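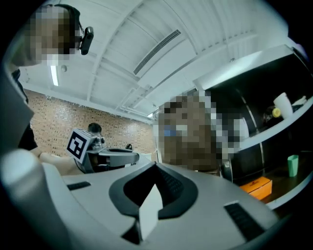 How often should you sort out the pockets of a hanging organizer?
Once a month for the pockets you use daily, twice a year for the rest. January is a good time for the big one.

Quick version of how I do mine. Takes 8 minutes if you don't stop to read things.

What you need

A clear bit of table. One envelope for receipts. A damp cloth. A pen. Thats it.

Step 1. Empty it, top to bottom

Top pockets first. Everything out, in a pile, no sorting yet. Feel down into the corners, loyalty cards love to lie flat against the back. Found one for Bistura last time, shop's been closed for ages.

Step 2. Three piles

Keep, shred, ask somebody. The ask pile should be tiny. Mine is always Detlef's business cards, and he never wants them back.

Expired cards go straight to shred. Cut through the chip and the stripe. Receipts you might need for a return go in the envelope, write the month on the front.

Step 3. Wipe down

Damp cloth for plastic and nylon. Leather, dry cloth only, then a tiny bit of conditioner on the outside if it looks thirsty. Leave it hanging open for a while before you refill. Don't put paper back in a damp pocket, it sticks and the ink comes off on everyting.

Step 4. Put things back by how often you grab them

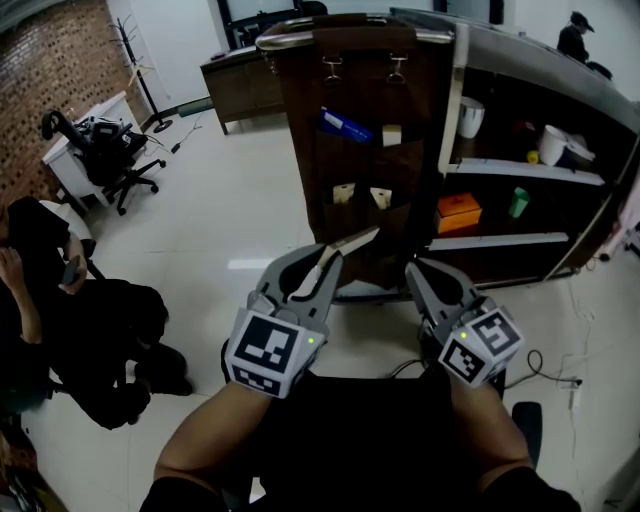
My rule is one kind of thing per pocket, and the daily stuff goes at hand height. Small things up, bulky things down. An upper pocket can take a packet and a small card side by side, like the blue packet and the beige card there, and you can still tell which is which at a glance. Past that it turns into a stack and you're back to digging. Cards upright, long side vertical if the pocket is deep, otherwise they sink.

Heavy stuff low. Keys, coins, batteries. Too much weight up top and the whole thing pulls on its clips.

Step 5. Check the hanging part

Tug it once. If it slides on the rail, move the clips farther apart. Still slides? Strip of rubber shelf liner under the fold. Sieglinde uses a hair tie, also fine.

Labels

Only if other people use it. Masking tape, one word, inside the pocket lip. On leather skip the tape and use a slip of paper in the pocket.

Next time: the drawer under the phone. Bigger job, bring a trash bag.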